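4.3 Placing the cabinet beside the desk

The Saltareck side cabinet stands against the wall, next to the curved end of the Gitis desk. Assemble the cabinet fully (sections 4.1 and 4.2) before you start.

1. Clear the floor along the wall and check that it is level. Correct small differences with the adjustable feet.

2. Push the cabinet back until it touches the wall. Do not drag it by the knob.

3. Slide it toward the desk. Leave enough space for your hand between the two pieces.

4. Fasten the wall strap from bag 7 to the rear rail. Use a wall plug suited to your wall type.

CAUTION: The cabinet can tip if it is not strapped to the wall. Do not load the top until step 4 is done.

5. Open and close the front once. If the knob turns in your hand, tighten the screw from the inside (part 339).

6. Put back the things you keep on top. Tall or light items, such as lids and bottles, go at the back. Keep the front edge free.

Note: The top is wood and marks easily. Wipe up water and fruit juice right away, and put a felt pad (part 332) under anything with a metal or foil edge.

Note: Phones can charge on the cabinet top. Lead the cable so that it does not hang over the front – a hanging cable catches on the knob.

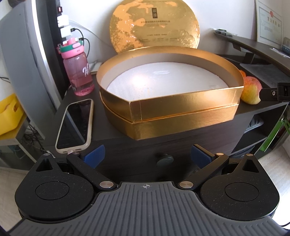
Fig. 12. Cabinet top in use, with gift box, phone on its charging cable and water bottle. Desk at right.

7. Clamps and brackets belong on the desk and its shelf. Do not attach them to the cabinet top, as the edge is not made for clamping pressure.

For a second cabinet on the other side of the desk, repeat steps 1 to 6 and order strap set 1,232.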